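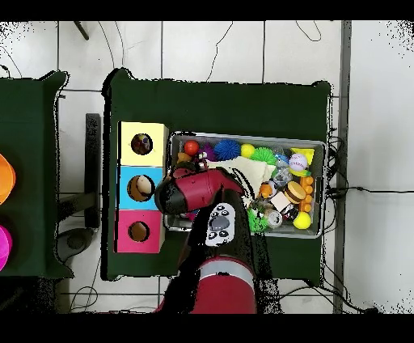

Zumley Kids
Home Animals Space How Stuff Works Ask Us Games

Can a Robot Clean Up My Room Yet?

July 29, 2023
By Khải Vũ

I get a lot of mail from readers, and I would say the question I see most is some version of this one: "When can I get a robot to clean my room?" A reader in Jalstead even sent me a drawing of hers. It has eight arms, a bow tie and a special drawer for snacks. I want that robot too!

So let's talk about it. Can machines do chores yet? The short answer is: some chores, sort of, if you help. The long answer is a lot more fun.

You may already live with a chore robot

Is there a washing machine where you live? It fills itself with water, swishes your socks, drains and spins. A hundred and fifty years ago that job could eat up a whole day of somebody's week. A dishwasher is the same kind of helper. And maybe you have one of those round vacuums that bumps around under the couch (my cat rides on ours, but only when she's in the mood).

These machines are great at one thing each. Notice what they leave for you, though. The washing machine doesn't pick your socks up off the floor. The dishwasher doesn't walk over to the table and get the plates. The vacuum can't move your shoes out of the way, so it either goes around them or tries to eat the laces. All the picking up and putting away is still yours. Sorry!

Why is picking up so hard?

Try something for me. Grab a tennis ball. Easy, right? Now grab a small pillow. Now a toy hamburger, if you happen to own one. Your hand did something different every time, and I bet you didn't plan any of it. You squished the pillow. You curved your fingers around the ball. You just knew.

A robot doesn't just know. Lots of robot arms have a gripper where you have a hand, and plenty of grippers are a lot simpler than yours. To feel what that's like, put on a pair of oven mitts and try to clear a table. I did this at home with a bin of toys and it took me 18 minutes, and I dropped the same ball so often that the cat left the room.

Think about what goes into a toy bin. A baseball is smooth with bumpy stitches. A spiky rubber ball bends when you squeeze it. A block has flat sides and corners. Something made of clear plastic is extra tricky, because light goes right through it and a camera can have trouble telling where it begins and ends. And then everything is piled on top of everything else! Pull out the thing in the middle and the whole pile slides. Now the robot has to look all over again, because nothing is where it was a second ago.

Seeing is half the job

When you look in a messy bin, your brain sorts it out super fast. You can see a bit of orange poking out and think, "Oh, that's my little orange guy," even if the rest of him is buried. A robot's camera gives it a picture made of tiny colored dots. Something has to work out which dots belong to the ball and which belong to the block right next to it.

People teach robots to do this with examples. Lots and lots of examples. My friend Diệp works on a sorting program called Clultero, and she told me it had practiced with 3,805 pictures of toys before she let it try a real bin. Guess how it did? It called a lemon a tennis ball. She gave it almost 1,000 more pictures and it stopped doing that, and then it decided her yellow sponge was a block. (I think that one's fair.)

What about stores and warehouses?

Some robots do have picking-up jobs already. There are warehouses where arms lift boxes or drop packages into bins all day long. It helps that the place is set up for them. The lights stay the same and the arm is bolted down in one spot. A toddler never runs through with a juice box.

Your bedroom is a much wilder place. The laundry moves. The dog moves. You got a birthday present in June that no robot has ever seen before. People who build robots often say that a home is one of the hardest places to work, and if you've seen my kitchen, you'd agree.

Stacking cubes, the hard way

You can find out a lot with three cubes. Stack them up with a friend, but with these rules: your friend closes their eyes and can use only one thumb and one finger. You give the directions. "Left. More left. Down. Too far!" Pretty soon you'll notice how many small things have to go right. The cube has to be straight. Your friend has to let go gently. If the bottom cube is a little crooked, the top one will let you know.

We did 16 tries at my house and I'm not going to tell you how many towers stayed up. If you have cubes with holes in them, try hiding something small inside and see if your friend can get it out again with just that finger and thumb.

So, when?

I don't know! Grown-ups have been saying "pretty soon" since before I was your age, and I've learned to be careful with that one. I've seen videos of robots folding towels, and some of them are very slow. I've also seen ones that surprised me. Robots that learn from practice are getting better at handling things they haven't met before, and that's the part I'd keep an eye on.

If I had to guess, I'd say you'll see a robot that can put toys in a bin before you see one that can clean a whole room. Knowing that the library book goes on the shelf, the apple core goes in the trash and the weird rock is a treasure that must never be thrown out, well, that takes somebody who knows you.

Until then you've got two hands with ten very good fingers. Start with the socks.

Do you have a chore you'd hand over to a robot first? Draw it and send it in. Mine is scrubbing the lasagna pan.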